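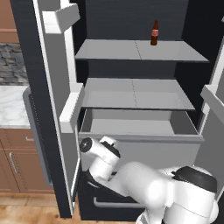
Visit report: Zimon refrigerator works, Sondotero

The Zimon works at Sondotero makes household refrigerators and chest freezers, and opens its doors to the repair and service trade once a year, in October. Our party met at the gatehouse at 8.30 in the morning. The group was made up mostly of independent repairers, with a few people from spare parts wholesalers and two teachers from the technical college at Vrabec. Safety shoes had to be brought. Eye protection and ear plugs were issued at reception.

The works is on flat ground between the railway and the river, twenty minutes by bus from the station at Vrabec. It opened in 2000 on the site of a former sugar warehouse, and the oldest hall still has the warehouse roof. Two further halls have been added on the river side. Cabinets move through the three halls in a rough U shape, so that finished goods leave from a dock next to the one where sheet steel comes in. Lorries in both directions share one weighbridge, and there was a queue at it when we arrived and another when we left.

Hauwa Danladi, who runs process engineering, led the tour of the halls. The order below is the order in which we walked, which is not quite the order of manufacture, because the foaming hall was closed to visitors until the mid-morning break.

Sheet metal

Outer shells begin as pre-painted coil. The coil is levelled, cut to length, punched for hinge and wiring positions and then roll formed along both long edges before being folded into an inverted U. Folding is done in one stroke. A protective film stays on the painted side until final packing, and repairers in the group asked whether it could be left on until delivery. It could, but the adhesive becomes difficult to remove after a warm summer in a warehouse, and the works has had returns for that reason.

Door skins are made on a separate and older press. The noise there made explanation impossible and Ms Danladi gave it afterwards in the corridor. Door skins are the part most often scrapped for appearance. A shallow dent that cannot be felt by hand will show under shop lighting, so each skin is passed under a row of striped lamps and the inspector looks for a bend in the reflected stripes.

Liners

The inner liner is vacuum formed from plastic sheet. The sheet is heated on both sides, blown into a bubble from below, and drawn down over the tool. Wall thickness is the main concern. The sheet stretches most in the rear lower corners, where the liner has to step forward over the compressor space, and these are the places where cracks turn up in service after some years. Several of us had seen exactly this fault. The present tool has larger radii in those corners than the one it replaced, at the cost of a little storage volume.

Sections cut from scrap liners were laid out on a bench with the thickness written on them in marker pen. I found this the most useful quarter of an hour in the building. The difference between the flat of the side wall and the corner is far larger than I had assumed, and it has changed my view on drilling a liner to fit an aftermarket shelf support. I would now keep well away from any corner.

Foaming

Shell and liner are joined, the rear panel is taped, and the cabinet goes into a fixture that supports it from inside and outside. The two foam components are mixed at the head and injected through a port in the back. Pressure inside the cavity rises as the foam expands, and without the fixture the liner would bow inwards. The cabinet stays clamped until the foam has cured enough to hold its own shape.

The blowing agent is a hydrocarbon and the hall is treated as a hazardous area. Telephones were left in a tray outside. Extraction is at floor level and the fans interlock with the injection heads, so that a fan stopping will stop foaming. A board by the door showed 98 per cent of cabinets passing the density check at first attempt in the previous month. Cabinets that fail are not refoamed. They are broken down for the steel, and the foam is taken away by a contractor.

One of the Vrabec teachers asked about voids. These are found by infrared camera after the cabinet has been running, when a void appears on the outside as a cooler patch. The usual place is behind the wiring channel, where the foam front meets an obstruction and closes up behind it. The remedy has been to move the channel and to vent the cavity with small perforated tapes. A void does not usually lead to a complaint about temperature. It leads to a complaint about condensation on the outside of the cabinet, and the call-out engineer then finds nothing wrong with the cooling circuit. That agrees with my own service records.

The cooling circuit

Compressors come from Isberg, and are stored capped and charged with dry nitrogen. The caps come off at the last moment before brazing. There is a rule that an uncapped compressor left over at a break is set aside and not used on the line, and we saw the rack where these are kept. It had a few in it.

Joints on the high-pressure side are brazed by hand. Some joints on the suction side are now made with compression rings, a practice most of the group already knew from the repair side. The circuit is evacuated, helium tested for leaks and then charged with isobutane. The charge is small, and a small error is a large share of it, so charging is by mass and each unit is recorded against its serial number. Ms Danladi said that a repairer can ask for that record through the parts desk. I did not know this and intend to try it.

There was some discussion of the capillary tube. The group's complaint was that a blocked capillary on the current range cannot be replaced without disturbing the foam, as part of it runs inside the rear wall with the suction line. The works accepts the point and has no plan to change it. The heat exchange between the two lines is worth more to the energy figure than access is worth to the repairer. It was a straight answer.

Interiors and doors

Final assembly is the part of the building nearest to an ordinary customer's idea of a refrigerator. Shelves, drawers, bins and lamps are fitted here, the doors are hung and the gaskets pressed in.
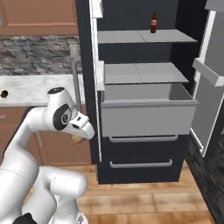 Refrigerator standing open at the upper drawer.

The gasket is an extruded profile with a magnetic strip, cut to length and welded at the corners into a closed frame. It is delivered flat in cartons and conditioned in a warm cabinet before fitting, to take out any set from packing. Repairers who fit a gasket straight from a folded parcel and then wonder why one corner will not seal may wish to note this. A hairdryer on a low setting does the same job, with patience.

Door alignment is adjusted at the lower hinge. The fitter checks the seal with a paper strip at several places round the door, in the way we all do, and then by closing the door on an electronic gauge that reads the pull-off force. The reading is taken twice. A door that is too hard to open brings almost as many complaints as one that leaks, particularly from older customers, and the magnetic strip was weakened on one model for that purpose.

Drawer runners took up more of the discussion than expected. The works fits plain plastic runners on the smaller cabinets and roller runners on the larger. A full drawer of vegetables is heavy, and the runner fixings go into the liner wall at a point backed by a small plastic plate set in the foam. If a fixing pulls out, the plate usually stays behind and can be reused with a longer screw of the same thread. Zimon sells this screw, though it is not shown in the exploded diagrams. Ms Danladi undertook to have it added.

Test laboratory

After lunch Adwoa Akolgo took us through the laboratory, which is in a separate brick building with its own electrical supply. Test rooms are held at fixed temperature and humidity, and the cabinets stand on timber platforms with the rear spacing set by the installation leaflet. Energy consumption is measured over complete defrost cycles. Ms Akolgo pointed out that many disputes over consumption come down to rear spacing, and that a cabinet pushed hard against the wall will not give the figure on its label.

Door endurance is tested on a rig that opens and closes the loaded door. The door under test had failed at cycle 457 on account of a faulty hinge bush, which had been identified and was on the desk. It was a trial part from a new supplier and will not be used.

Of more practical use was the temperature mapping. A sample cabinet was shown with thermocouples in packs at different heights, its controller set to give a mean of 2°C in the chill compartment. The door bins ran warmest and the back of the lower shelf coldest, as expected. What was less expected was the effect of pushing tall packs against the air outlet, which warmed the opposite side of the same shelf and left the reading at the sensor unchanged. A customer with that arrangement will report warm milk and the display will show nothing amiss.

Parts and documents

The closing session was on spare parts. Stock for discontinued models is held at Vrabec, in a rented store, and is to be moved to the works when the next racking is finished. Orders will then go out the same afternoon if placed before noon. Several wholesalers doubted this. Wiring diagrams for all current models are available without charge to registered repairers; those for older models must be asked for by serial number, and some exist only on paper.

The bus back to Vrabec station leaves from the gatehouse at ten past and twenty to the hour. The canteen takes cards only.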